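Visit report: Plosau mole and sauce plant, open day
Mar 23, 2018

The Plosau plant makes cooked sauces for retail and for school kitchens. It opens to visitors twice a year, and I joined the second group. Our guide was Rosine Hoarau, production manager for the wet side. Hairnets and shoe covers were issued at the door, and jewelry went in a locker.

Dried chiles arrive in sacks and are held at low humidity until needed. We saw ancho and pasilla. Each lot is sampled for moisture before it is released; anything over the limit goes back to the supplier. Stems and seeds come out on a shaker table, and a second pass by hand catches what the table misses. The seeds are kept and toasted separately for the hotter of the two moles.

Toasting is done in a drum roaster, 6 minutes per batch. Hoarau said the time was set by taste panel and has not changed since the line opened. Color is checked against a printed card. The smell in that room is strong enough that two people stepped out.

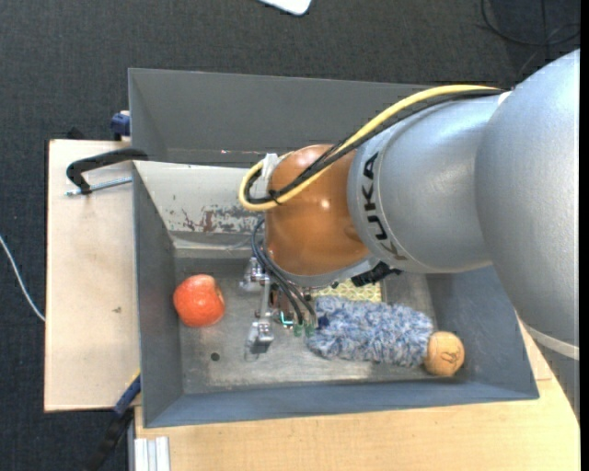 After toasting, the chiles are soaked in stock, then milled with onion, garlic, tomato, almonds and raisins. The mill runs coarse first, then fine. Chocolate goes in last, at the kettle, with the heat reduced to keep it from catching. Each kettle holds 400 liters. One batch fills 1,616 retail pouches at the smaller size, less whatever is held back for the lab.

The lab is a single room run by Uchenna Tamuno. He measures pH, salt and viscosity on every batch and keeps a pouch from each for the length of its shelf life. I asked about separation, a common fault with nut-based sauces in a slow cooker. His answer was to stir once at the halfway point and leave the lid on otherwise. He does not recommend thinning with water; stock or tomato juice holds better.

Tasting took place in the cafeteria. The mild mole, sold as Gitia, was served over chicken thighs and rice. It is low in heat and a little sweet, and the children in our group finished theirs. The hotter one, Ludari, has more toasted seed and a bitter edge that I preferred. A pumpkin sauce was also offered. It needed salt.

The factory shop sells both moles by the case. Parking is limited, and the lot was nearly full when the first group left. The next open day is in June; names are taken at the front desk.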